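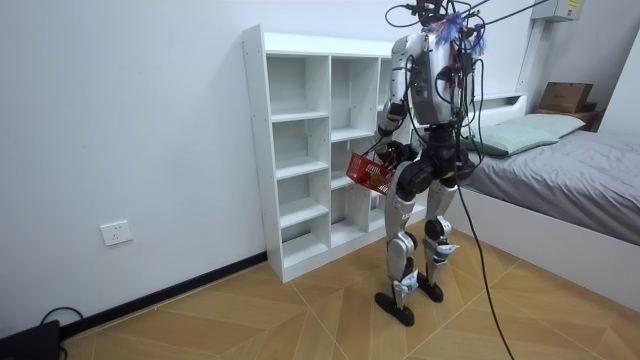

Small bedroom, Torkside: the shelving and the baskets

Last updated Monday, September 1, 2025

This gallery page covers the smallest bedroom at Torkside and the tall white shelving unit that does most of the storage in it. The notes are for people who have asked how the room is arranged, and for anyone fitting out a box room of their own. The other rooms have their own pages, linked at the bottom.

The red basket
Small, red, plastic, with holes all over like mesh. It is the right size to carry in one hand and it goes into a cubby without a fight. The holes are useful in two ways. You can see whether there is anything in the basket, and dust and crumbs drop through when you shake it over the bin. We use baskets like this for odds and ends: socks, chargers, hair things, the contents of coat pockets. Heavy items don't suit them. A basket full of batteries and tools will bow at the bottom after a few months.

The shelving unit
A cube-style bookcase, open at the front, with columns of compartments one above another. It has a thick top panel and a base that sits straight on the floor, with no legs, so nothing rolls underneath and there is no gap to sweep. All the compartments you can see are empty. The side panel on the left has small screw holes along its front edge. We have left those alone. Filler and a dab of white paint would hide them if they bothered you.

Where it stands
Against the plain white wall, side on to the rest of the furniture plan. We tried it under the window at first and lost the light. On the long wall it got in the way of the bed. A tall unit like this should be fixed to the wall before anything goes on it, and certainly before a child sleeps in the room. Use a bracket at the top and a proper plug for the type of wall you have.

The socket
A white outlet, low on the wall to the left of the shelves. Keep the unit clear of it. A lamp or a phone charger can then be plugged in without moving anything, and the lead doesn't have to run behind the shelves. In the last house we covered a socket with a bookcase and regretted it every time we wanted the hoover.

The floor
Light wood. It makes a small room look bigger and it sweeps clean, but it does show grit. Felt pads are no help under a unit with a flat base, so lift it when you move it, with a person at each end. Dragging will mark the floor.

Filling the shelves
We start with the lowest row and work up. Heavy things go at the bottom: board games, boots, the box of spare bedding. Books go in the middle. The baskets go where the person who uses the room can reach them without a stool. The top is for things wanted twice a year.

The order we put things back in September is this:
Bedding and blankets, bottom row
School books and folders, next row up
Baskets of small things, middle
Clothes for the next season, folded, upper rows
Suitcase, on top

Leave 2 compartments empty if you can. They fill up by themselves by Christmas, and until then there is a place to put things down.

Labels
Plain parcel tags tied through the holes of the basket with string. Sticky labels do not hold on mesh. Write on both sides of the tag, as it will always turn round. One word is enough. "Misc" is not allowed in this house, though there is still a basket that deserves it.

Cleaning
Baskets: warm water and washing-up liquid, an old toothbrush for the holes, then upside down on a towel. Shelves: a damp cloth, then a dry one. Do the corners of each compartment first and pull the dust towards you. Don't put anything back until the surface is dry, or paper covers will stick to it.

What it cost
The shelves were second-hand from a seller in Edell and the baskets came from the hardware shop on Fosbridge Road, in a pack of 6. We have 5 left. One was taken for pegs and lives outside now. The wall bracket was extra and came with screws that were too short, so check yours before you drill.

Still to do
Fix the skirting behind the door. Find a lampshade. Decide whether the curtains from the front bedroom can be cut down to fit, as they are 4 inches too long.

More rooms at Torkside
Front bedroom
Landing cupboard
Kitchen drawers
Back porch

Text and pictures may be used on other home pages with a link back to this one. Corrections are welcome through the contact form. We read everything but replies can be slow in September.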